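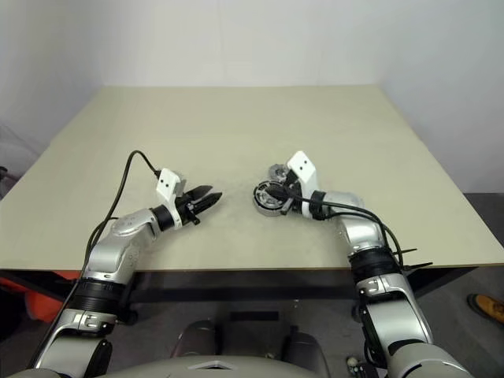 Farmers in the Nedberg valley will get soil moisture readings and planting advice by text message from June under a project aimed at helping them through longer dry spells and sudden heavy rain.

The service, run by the farm advice group Pirby, will cover 200 small farms between Nedberg and Whitlock. Most grow beans, barley and fodder crops without irrigation, and sowing dates in the valley have shifted over the last few seasons.

Under the plan, probes will be buried in 50 fields chosen to reflect the different soils in the valley. Readings will be sent out twice a week along with a short note on whether to sow, wait or hold back fertilizer. Farms without a probe will get the figures from the nearest field with similar ground.

"People here used to plant by the date, and the date doesn't work anymore," said Ada Sanna, who coordinates the project for Pirby. "If the top few inches are dry and there is no rain coming, we want them to know that before the seed goes in."

Sanna said the messages would be kept short so they can be read on any phone. Farmers who prefer a call can ask for one, and printed notes will be posted each Tuesday at the feed store in Whitlock.
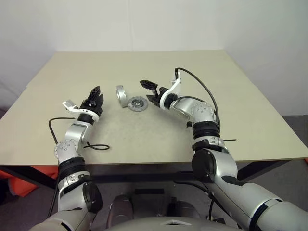 Two robotic arms at a table.

The project follows a smaller trial on the east side of the valley, where 3 farms used the readings through one growing season. Two of them delayed sowing beans after a dry start to spring. The third went ahead on the usual date and had to replant part of a field.

Gualtiero Parisi, who farms near Fodgate and took part in the trial, said the advice was most useful for fertilizer. He held off spreading ahead of a storm that washed out several tracks on his land.

"I would have lost the lot into the creek," he said. "The seed side I am still making up my mind about. My lower field stays wet whatever the probe says in the upper one."
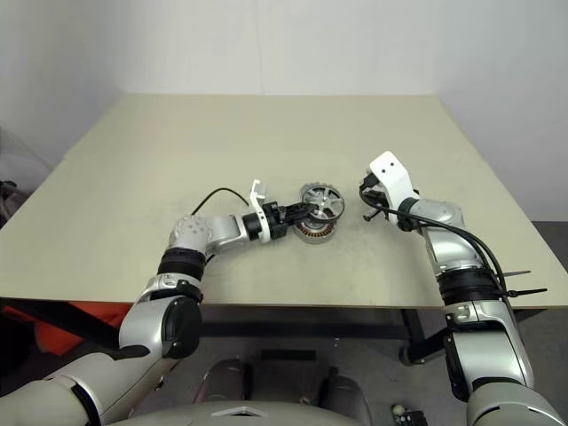 Pirby said uneven ground like Parisi's was one reason for using more probes this time. Where a farm has both slope and bottom land, the group will try to place one in each.

There is no charge for the first season. After that, farms will be asked to pay 100 a year, with a lower rate for those that share a probe with a neighbor. Sanna said the fee would go toward batteries and replacing probes damaged by plows.

Sign-up is open at the Pirby office in Nedberg and at the Fodgate grain store. Farmers need to bring a map or sketch of their fields and a list of what they plan to grow.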